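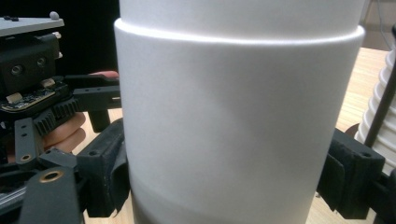 Can I move my single-player world onto our group's server without losing the chests and pets?

Hi all! I've been building a harbor town called Pemby in single player for ages, and a few friends from the Resthorpe server want to carry on with it together. We're setting up a small server just for us (same game version as my world, no mods, Java edition). I've got the world folder sitting on my desktop and I'm itching to get going, but I'm scared of opening it up and finding all my storage empty. Do the chests come across? What about my wolves, and the stuff I'm carrying? I've never run a server before, so simple steps please!

posted by koyama_rail

Everything placed in the world comes across with the world folder, so your chests, signs, item frames, beds and animals will all be right where you left them. I love doing this, it's such a good feeling when your friends walk into a town you built alone!

Make a copy of the folder first and put it somewhere safe. Then stop the server completely — don't copy files in while it's running. In the server folder you'll find a folder called "world" if you've already started it once. Rename that one to "world_old" and drop yours in beside it. Open server.properties in a text editor, find the line that starts with level-name= and type your folder's name after it, spelled exactly the same, capitals included. I'd rename the folder to something short like Pemby first, no spaces. Save, start the server, and join.

Your own inventory is the one thing to watch. Single player keeps a copy of your character inside level.dat, and the server looks in the playerdata folder for a file with your account's ID on it. Most of the time that file is already there and you show up with everything on you. To be safe, put your armor, tools and anything you'd cry over into a chest before you close the world for the last time. Clear out your ender chest too, as that's saved with the player and not with the block. I did all that when I moved Namgate and it took me one evening, most of it sorting wool.

The wolves belong to your account ID, so leave online-mode set to true and they'll still know you. Sit them down indoors before you copy!

posted by lanternmoss

just drag it in and change the level name, works fine. did mine with 3 people waiting on voice chat and we were playing in minutes. if you get a brand new world with trees everywhere you spelled the folder wrong

posted by gravelking2

Great answers already, so I'll only add the bits that caught me out.

If your friends' server is going to be Paper or Spigot and not the plain one from the official site, the Nether and the End may get stored in separate folders next to the main one. It normally sorts this out on first start, but go through both portals and check before anyone begins building — much easier to start over from your copy at that point.

Look at your difficulty and game mode as well. The server reads those from server.properties, and mine was on easy when I'd always played on hard. The zombies were so polite! Spawn protection is in the same file. It stops anybody who isn't an operator from breaking blocks near spawn, and if your harbor sits right on top of spawn your friends will think the server is broken. Set spawn-protection to 0.

Also, my folder was 95 percent places I'd flown over once and never gone back to, so the upload took forever. You can trim those areas with a map editor, but practice on a spare copy. Have fun with it, and please post screenshots of the harbor!

posted by tallow_and_tin

Update from me: it's in! Both portals check out, the dogs are still sitting in the boathouse, and all the chests are full. I did spell the folder wrong the first time, thanks gravelking2. We start on the lighthouse tonight at 8.

posted by koyama_rail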